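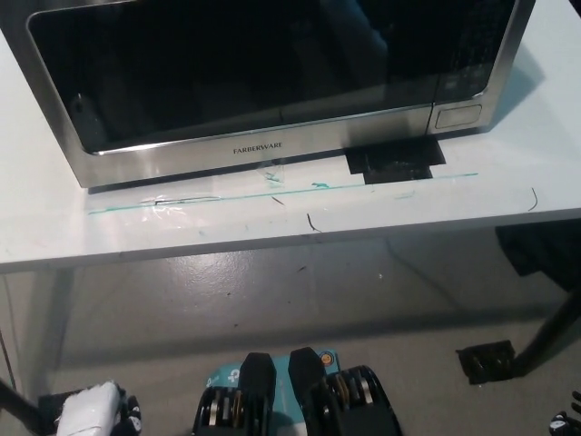 One office worker told us she had stopped seeing the microwave as a machine years ago, and that to her it was part of the table, like a stain or a chipped corner. Several others said something close to it when we asked them to describe the break room from memory. They could name what was in the fridge and who had run out of milk. Few could say what stood next to the microwave, or what was stuck to the table under it.

Figure 3. Lower front of a countertop microwave (Farberware) on a white table. Clear tape lies on the tabletop, a black pad sits below the control panel, and a thin teal-green line runs across the table in front.

4.2 The table around the microwave

The last section dealt with what people put inside the oven. We now turn to the surface it stands on. Our field notes cover 20 shared kitchens and break rooms, visited over 12 weeks, at Flillovgate, Tameritz and a group of smaller sites that we treat together. The notes were coded by two of the authors, who met to settle the entries they disagreed on. In all there were 284 entries that mentioned the area within arm's reach of a microwave - the table or counter, the wall behind, the outlet and cord, and anything lying or stuck nearby.

We sorted these entries by how easy the thing would be to remove. Loose items came first: mugs, spoons, paper towels, packets of salt, lids without containers. These changed from visit to visit, often between morning and afternoon on the same visit. Next came things that could be removed with some effort, such as tape, stickers, pads and dried spills. Last were lasting marks, by which we mean scratches, burns, ink and dye that a damp cloth would not lift.

The middle group is the one we know least about from earlier work. Studies of shared kitchens tend to look at dirt or at lost property, and a piece of tape is neither. It is put there on purpose, at least once, and then it stays. At Flillovgate we found tape on tables in rooms that had been refurnished since the present staff arrived, and the people we spoke to gave different accounts of the same strip. One took it for the remains of a sign. Another thought it had held down a cord. A third had never looked at it and was surprised to be asked.

Figure 3 gives a sense of the close range at which these entries were written. There is a small torn piece of clear tape at the bottom edge of the oven and a wider, wrinkled strip farther left on the tabletop. The black pad reaches out past the front of the oven and its surface is scuffed. The teal-green line is broken in places and has a small smudge of the same color near its center. We coded the line as "marker or tape", a code we used wherever the material could not be told by eye. The coders were asked not to guess what such things were for, and where an entry did include a guess we dropped that part before sorting.

Cleaning followed the same order as our three groups. At Tameritz the evening cleaners wiped the open part of the table and went up to the edge of the oven, but lifted it only when something had spilled underneath. Day staff wiped less often and in smaller patches, mostly the space where a plate had just been. Tape was wiped over. In two rooms this had worn the top of the strip dull while the corners had begun to lift and collect crumbs. When we asked a cleaner about one of these she said it was not hers to take up. Staff in the same room said that they had assumed the cleaners would do it.

Color mattered more than we expected. On white tables people reported marks sooner and complained about them more, even small ones, while on wood-pattern tables much larger marks went without comment. Clear tape was the exception. It was easy to miss on both kinds of surface and was most often found by hand, when someone slid a plate across it. Four of our entries were written that way, by a coder leaning on the table to read the label on an oven.

The longest running case comes from a table at one of the Safavi sites, where a strip was present on every visit and had been given a second layer by the end. Neither layer was claimed by anyone we asked. The kitchen notice board beside it was cleared and redone twice over the same period, with a new list of rules for the fridge each time. The table was not mentioned on either list.

We did not ask people to remove anything, and we left every surface as we found it. Entries for the wall and the outlet are fewer and more alike from site to site - they are taken up together with cords in Section 4.3.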